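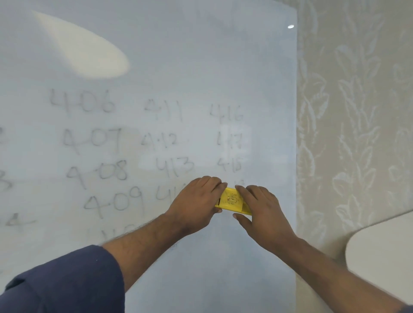
图1　双手持黄色塑料件，贴于白色玻璃书写板表面操作；板上为手写编号

# 竖直面双手操作的动作分解与编程指引

适用对象：Skeltcombe 学校机器人社双臂组全体成员
编写：双臂组教学小组　审定：Ulla Peltonen
修订日期：2020年11月20日

## 1　目的与范围

本指引规定双臂组成员在准备 Atance 学生自动化竞赛“竖直面操作”项目时，将人手动作分解为程序步骤的方法。内容包括观察、记录、分段、编写、试运行和归档六个环节。单臂抓取、水平台面搬运及移动底盘的有关要求，仍按上学年下发的《基础操作手册》执行。

竖直面操作与台面操作有明显差别。工件在台面上可以放下再抓，在竖直面上则必须始终有一只手承担保持力。初学成员常把台面程序旋转九十度后直接使用，结果在换手阶段丢失工件。本指引第4节专门处理这一问题，建议首次参加该项目的成员先通读该节，再回头完成前面的准备工作。

## 2　准备

### 2.1　场地

活动在 Furnival 楼二层进行。开始前由当日组长确认以下事项：

- 书写板固定牢靠，用手掌轻推板面中部无晃动；
- 板面操作区已擦净，与编号区之间留有空白；
- 双臂平台急停按钮可用，按下后两臂均停止；
- 顶灯在板面上的反光不落在操作区内。

最后一项经常被忽略。光滑的板面会映出灯具，反光经过编号或标记时，字迹会变淡，视觉程序的识别结果也随之不稳定。出现这种情况时，先移动相机或调整观察角度，再考虑关闭部分灯具。不得用胶带或纸张遮挡灯具。

### 2.2　工件

练习工件应为质地较硬、边缘圆滑的塑料件，单件质量不超过 400 克。表面如有标签，应保留，并在记录表中注明标签的朝向。标签朝向是判断工件是否转动的简便依据，在双手同时遮挡工件大部分边缘时尤其有用。

玻璃制品、金属薄片和带锐边的自制件不得用于本项目练习。

### 2.3　编号

每次练习对应一个编号，先写在板上，完成后誊入登记簿。板上编号按列书写，自上而下递增，一列写满后转入右侧一列。书写时注意：

1. 数字高度一致，4 与 9 的写法须能明确区分；
2. 使用深色且墨水充足的笔，字迹变灰时即行更换；
3. 编号不得写入操作区；
4. 未誊入登记簿的编号不得擦除。

双臂组本学期的登记簿编号自 2474 起，至 2499 止，由各小组按顺序领取。板上只写当次练习序号，不写登记簿编号，两者的对应关系以登记簿为准。

## 3　观察与记录

编程之前，每组须先由一名成员徒手完成目标动作，另一名成员记录。操作者以平时的速度动作，不必刻意放慢，也不要为了便于观察而改变握法。刻意放慢的动作往往会多出停顿，这些停顿一旦写入程序，后期很难清理。

记录者填写下表。每一行对应一次接触状态的变化，例如某根手指离开工件、工件触及板面、两手之间的力由相向变为相背。手臂在空中的移动不单独成行。

| 栏目 | 填写内容 | 常见错误 |
|---|---|---|
| 步骤 | 自1起连续编号 | 空中移动单独成行 |
| 左手 | 接触位置与用力方向 | 只写“握住” |
| 右手 | 接触位置与用力方向 | 左右写反 |
| 工件与板面 | 接触、滑动或分离 | 漏填滑动 |
| 遮挡 | 被手或前臂挡住的区域 | 整栏空白 |

左、右一律以操作者本人为准。相机安装在操作者或平台头部时，画面中的左右与此一致；相机架设在侧面或对面时，记录者应在表头写明，避免誊写时颠倒。

“遮挡”一栏需要认真填写。双手从下方伸向板面时，前臂会挡住下方的部分内容，手指则会挡住工件边缘。人可以凭触觉继续操作，程序却可能在此时失去全部视觉参照。凡是遮挡到定位标记的步骤，应在行末加注“盲”，并在第4节的分段中作特别处理。

每个动作至少记录三次。三次记录的步骤数不一致时，由操作者与记录者共同核对，查明差别出在握法、顺序还是记录本身。

## 4　分段

### 4.1　四种基本段

将记录表中的各行归入下列四种基本段之一：

**接近段。** 双手移向工件，尚未接触，或只有一只手接触。此段以位置控制为主，速度可以较高。

**建立段。** 两手均已接触工件，夹持力逐步增加到设定值。此段内不得移动工件。

**作业段。** 工件在两手之间或沿板面发生相对运动，包括滑动、按压、扳动和拉开。此段以力控制为主。

**解除段。** 一只手或两只手离开工件。解除段开始前，程序必须确认工件由谁保持。

### 4.2　滑动与拉开的区分

沿板面滑动工件和把工件的两端拉开，从外观看十分相似：两手都紧贴工件，指尖都靠近，位移都很小。二者的程序却完全不同。滑动时两手的力方向相同，拉开时方向相反。仅凭一张静止画面难以判断属于哪一种，记录者应询问操作者的用力感受，或对照连续记录中标签位置的变化。

判断不清的，归入“待定”，不得自行猜测。待定段在小组讨论中解决，讨论结果写入备注栏。

### 4.3　换手

换手指工件的保持力从一只手转移到另一只手。其顺序固定如下：

1. 接手一侧建立接触；
2. 接手一侧的夹持力达到设定值；
3. 程序暂停，读取两侧力值；
4. 交手一侧的夹持力逐步减小；
5. 工件位置无变化的，交手一侧离开；有变化的，退回第2步。

第3步不得省略，也不得以固定延时代替。Zalano 双臂平台的左右两侧力传感器各自读数，程序中应分别调用，不应取平均值。

### 4.4　“盲”段的处理

加注“盲”的步骤，须满足下列条件之一方可进入编程：进入该段之前已取得工件位置，且该段内的位移小于工件短边的长度；或者该段全程可以依靠力信号判断结束。两个条件都不满足时，应改变一只手的接触位置，使标记露出，然后重新记录。

## 5　编写程序

按段编写，每段一个函数。函数名由段类型与序号组成，参数统一放在文件开头。以下为作业段的结构示意：

```
作业段_1:
 前提: 左手力 >= 设定值, 右手力 >= 设定值
 动作: 左手保持
 右手沿板面向右施力
 结束: 位移到达目标, 或 力突降
 超时: 30 秒
 异常: 两臂保持当前夹持力, 停止移动, 提示组长
```

编写时应遵守以下规定：

- 每个函数都要写明前提、结束、超时和异常四项，缺项的程序不予上机；
- 超时统一设为 30 秒，需要延长的，由组长在登记簿上签字；
- 异常处理一律为保持夹持力并停止，不得松开工件；
- 板面法向的力单独设上限，不与夹持力共用参数。

关于最后一项，上学年有小组将两者合用，调高夹持力的同时也加大了对板面的压力，导致书写板支架移位。此后所有程序均须分列。

程序注释使用中文或英文均可，同一文件内不得混用。

## 6　试运行

试运行分三级进行，上一级连续三次成功后方可进入下一级。

**一级：空载。** 不放工件，两臂在离开板面一掌宽处走完全部轨迹。检查两臂有无相互靠近过度，线缆有无牵拉。

**二级：离板。** 放入工件，但不接触板面，由一名成员在侧面观察夹持是否稳定。该成员的手不得伸入两臂之间。

**三级：贴板。** 工件接触板面，以半速运行。组长手持急停按钮，其他成员退到标线以外。

每级运行后填写结果。失败的运行同样占用一个编号，并须写明失败发生在哪一段。只写“失败”二字的记录将退回重填。

常见问题及处理办法如下：

| 现象 | 可能原因 | 处理 |
|---|---|---|
| 工件缓慢下滑 | 建立段结束过早 | 提高设定值，复查前提 |
| 工件转动 | 两手高度不一致 | 重新标定起始位置 |
| 作业段不结束 | 力突降阈值过大 | 查看力曲线后调整 |
| 换手时跳动 | 交手一侧减力过快 | 降低减力速度 |
| 识别时有时无 | 板面反光 | 调整相机角度 |

同一现象经两次调整仍未消除的，停止上机，回到第3节重新观察人手动作。多数情况下，问题出在分段上，继续修改参数收效有限。

## 7　归档

活动结束前，各组应完成下列工作：

- 将板上编号誊入登记簿，由另一名成员核对；
- 上传记录表、程序文件和力曲线，文件名以登记簿编号开头；
- 擦净操作区，编号区保留至下次活动；
- 工件放回原处，标签朝外。

字迹模糊或被部分擦去的编号，不得凭前后顺序补填。应先查对上传文件，仍无法确认的，在登记簿中作“缺”处理。

## 8　考核

双臂组成员应在12月的内部选拔之前，独立完成一次从观察到三级试运行的全过程。考核由 Ulla Peltonen 主持，采用现场操作加提问的方式。提问范围以第4节为主，重点为换手顺序和“盲”段的判定。

选拔当日使用的工件由教学小组提供，形状与练习工件不同，各组不得提前标定。记录表允许带入，已编写的程序文件也可使用，但文件开头的参数须当场填写。

对本指引内容有修改意见的，请写明条款号，交双臂组组长汇总。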